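Chapter 5
Where Things Are Kept: Storage, Habit and the Claims Made for Tidiness

In this chapter you will look at how households and workplaces decide where to put things, how researchers have tried to measure the benefits of order, and why many of those measurements deserve a second look.

5.1 A suspicious amount of agreement

Open any magazine aimed at people with houses and you will be told that an organised home makes for an organised mind. The claim is repeated so often that it has stopped sounding like a claim. Employers like it as well. Offices are repainted and shelves relabelled in the belief that the work will improve, and when somebody later asks whether the work did improve, the answer is usually a photograph of the shelves.

It would be odd if storage made no difference at all. A person who can't find the scissors will lose time looking for them. But the step from lost scissors to clearer thinking is a long one, and very little of the writing on the subject bothers to take it slowly. Most of it skips straight to the cupboards.

Consider what we would need to know. How long did people spend searching before the change? How long did they spend afterwards, and who did the timing? How many hours went into the reorganising itself, and were those hours subtracted from the savings? A household that gives up a whole weekend to save a minute a day has made a poor bargain for quite some time.
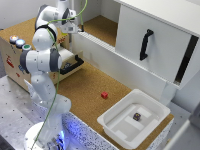
The Hallgate survey is a useful place to begin, partly for its faults. It was carried out one November in the town of Bralilbridge, where 200 households were asked to rate how tidy they were and how content they were, both on the same sheet of paper. Tidy people reported being more content. The survey's authors concluded that tidiness had made them so.

You may already have spotted the trouble. Content people might simply have more energy for putting things away. People with larger houses might be both tidier and happier, having more cupboards and fewer arguments. And a person who has just ticked "very tidy" is in a good mood about it by the time they reach the next question. Only 68 of the households were visited in person, and the visitors' ratings of tidiness matched the householders' own ratings rather badly. That finding sits in a footnote.

5.2 Older advice, same confidence

None of this began with magazines. A household manual dated 1591, kept in the Walline collection, tells its reader to give every vessel a fixed place and warns that disorder in the pantry leads to disorder in the family. No evidence is offered. The tone would be quite at home on a modern talk show, and the advice about vinegar is better than the advice about families.

What the manual does have is a sense of use. Things wanted daily go near the hand, at a height between hip and shoulder. Things wanted once a year go up high. This is modest, practical and easy to test, and it has held up far better than the moral lesson attached to it.
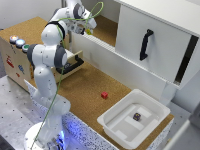
Figure 5.2 An arm reaching over a cork-topped table toward the shelf of a white cabinet.

5.3 Reach, sight and memory

Three questions can be asked of any storage place. Can the item be reached? Can it be seen? If it can't be seen, will the user remember it is there? The Cozma trial compared open shelves with closed drawers in 16 shared kitchens and found that people fetched items faster from the open shelves. It also found that they disliked looking at them. The trial's summary mentions the first result in its opening line and leaves the second to an appendix, so read the whole report before you quote it.

Before you go on

1. Choose a drawer at home. Write down what you believe is in it, then open it and compare.
2. Find an advertisement for a storage product. Which of its claims could be tested, and what would the test cost?
3. Suggest one way the Hallgate survey could have separated tidiness from the size of the house.

Key terms: reach zone, search time, self-report, open storage, closed storage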